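Urura Song Nights: Frequently Asked Questions

Tickets

Where do I buy tickets?
All tickets are sold through Brilluvero, online or at the box office in the foyer of the Oyewole Theatre. The box office is open from noon on show days and until 4 pm at other times. We don't sell tickets by phone.

How many can I buy?
Up to four per booking. If you need more for a group, use the group form on the Brilluvero site and allow a week for a reply.

Are there standing tickets?
Yes. The theatre holds 2,427, including 200 standing places at the back of the stalls. Standing tickets go on sale at the same time as seats and cost less. You can't swap one for a seat on the night, even if there are seats left.

Someone in my group can't come. Can I get a refund?
We don't refund for a change of plans. You can give the ticket to someone else by changing the name in your Brilluvero account up until the doors open. If we cancel a show, the full price including the booking fee goes back to the card you paid with.

A singer I booked to see has been taken off the bill. What are my options?
Each Song Night has several acts and the bill can change. A change to a supporting act is not grounds for a refund. If the headliner pulls out, we email everyone who has booked and you have until the day of the show to ask for your money back.

Do you resell returned tickets?
Returns go back on the website as they come in. There is no waiting list.

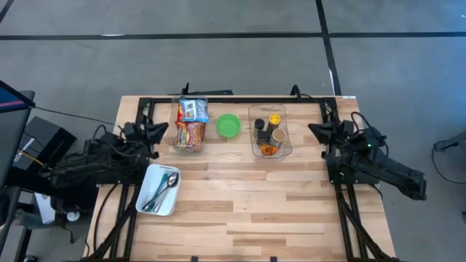

On the night

What time does it start?
Doors are at 6:30 pm and the first act is on at 7:30. There's one interval of 25 minutes. Most nights finish by 10:30, but the March shows run later as they have an extra act.

I'm running late. Will I be let in?
Yes, but you may have to wait at the side doors until the end of a song. If you're in the front rows, you'll be seated at the interval.

Can I take photos?
Phones are fine as long as the flash is off. Please don't film whole songs. Cameras with detachable lenses need to be left in the cloakroom.

What can I bring in?
Small bags and a sealed bottle of water. Umbrellas, large backpacks and prams go to the cloakroom, where there is no charge. Food from outside isn't allowed unless you need it for medical reasons.

Where do I park?
The Clirkusport car park is a five-minute walk away and closes at midnight. Street parking near the theatre is for residents only after 6 pm.

Access

How do I book a wheelchair space or step-free seat?
There are 44 step-free places, all on the stalls level. Choose "access booking" on the Brilluvero site. A companion ticket is free and will be added when your booking is confirmed.

Is there a hearing loop?
It covers the stalls and the front half of the circle. Please set your hearing aid to T.

Is there an age limit?
Children under five are not admitted. Anyone under 16 must come with an adult.

Will the singers sign programmes afterwards?
Some do, at the merchandise desk in the foyer. It's up to each act and we don't know ahead of time.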